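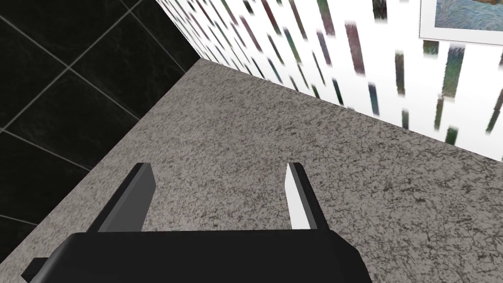
Shinji Noguchi
Technical lead, household tasks, Clulau
April

Home | Programs | Reports | People | Contact

Progress report to the Esier fund: simulated household chores, second period

The question set for this period was whether a two-finger gripper, trained only in simulation, can find a small item on a floor, pick it up and put it away without help. The short answer is partly. Picking up works in most rooms. Putting away does not yet work well enough to try in a home.

We ran 3,343 trials in generated rooms. Floor, wall covering and pictures are drawn at random for each room, so that the policy cannot rely on a plain background. Speckled stone floors, dark tile and printed wallpaper all occur, sometimes in the same corner. Of the trials, 1,912 ended with the item in the correct place. A further 653 ended with the item grasped and then dropped or set down in the wrong place. In the remainder the gripper never got hold of the item.

Failed grasps are concentrated on flecked floors. Small dark items — buttons, bottle caps, a sock folded flat — are missed there far more often than on plain floors. Behrouz Ebrahimi reviewed the failed runs and found that the approach is usually sound until the last stretch, when the fingers close beside the item. He has changed the depth input and will repeat the flecked-floor set before the next report.

Two matters affect how the results should be read. First, contact between the fingers and soft items is modeled crudely. Cloth in the simulator slides too easily, and we expect the sock results to change on hardware, in which direction we do not know. Second, the rooms are sparse. A real hallway has shoes, cables and a door that may be half open. Clémence Texier is adding clutter to the room generator at 15 density settings, and the first three are in use.

The Plundthorpe hardware trial is delayed. Akbari has the replacement finger pads on order, and Gholamreza Daneshvar will mount and calibrate them when they come in. We have not drawn on the hardware line of the budget and ask that it be carried into the next period. Staff costs are as planned.

We do not recommend widening the chore list at this stage. Wiping and folding were proposed at the last review, but both depend on the contact model described earlier. Tidying loose items from a floor remains the only chore for which we can give a measured result.

Next period: repeat the flecked-floor set with the new depth input, complete the clutter settings, and run the first drawer-closing trials. Requests for the trial logs should go to Manouchehr Daneshvar.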